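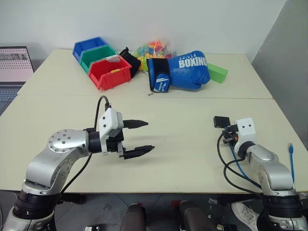

Talks > Vesgate Meetup > Speaker notes

Okay, budgets! I asked for money for two arms and forgot nearly everything that goes with them. Start with the small stuff — say it slowly, people write this part down. Bins in three colors, a bag of toy pieces, one boxing glove, two tables pushed end to end. The Zakero quote had none of that, and no cables either. My extras line came to $228 and I had planned on $159.

Schedule Speakers Slides Contact

Next slide, lead times. Cullel said two weeks for grippers and it took 5. Order spare fingers in June, with the arms — shipping twice hurts. Then the Magaña lease numbers (skip if we're running late), and ask who here has leased before. Questions until lunch on Friday!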